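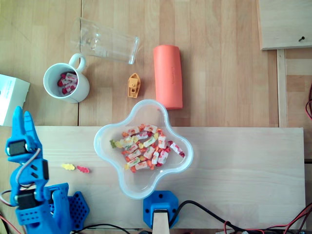
Wrapped sweets and gummies in the clear bowl, with two gummy bears beside it on the board.

The sweets table is back

From this month we have again a sweets table in the reading room at Doltham. Many of you asked for it after the summer, and Yasmine Shehata has kindly agreed to look after it as she did before June.

For those who are new, the idea is simple. Everyone may take something, and everyone may bring something. The wrapped sweets with the fruit designs are good for the pocket, and the gummies are for eating at the table with your tea. If you do not like to search in the bowl with other people watching, there are red and white wrapped sweets in the mug too.

Last year we collected £651 in the tin for the new shelves, and over 30 of you brought a bag from home at least one time. I want to say thank you for this, also from the people who only eat (I am one of them).

Some small requests. Please use the spoon for the gummies. Please put your empty wrappers in the bin and not back in the bowl, where they look full and disappoint the next person. If you bring something with nuts or gelatine, write it on the card next to the bowl, because several of our members must be careful or do not eat it. Chocolate is welcome again when the radiators are not so strong.

Yasmine is also looking for a second bowl with a lid, not too deep. If you have one in your cupboard which you do not use, you can leave it at the desk with your name on the bottom, and it will come back to you in spring.

The tea hour starts at 4 as usual. Questions about the table go to Yasmine, and questions about the shelves to me.

Sepehr Azimi
30 Sep 2023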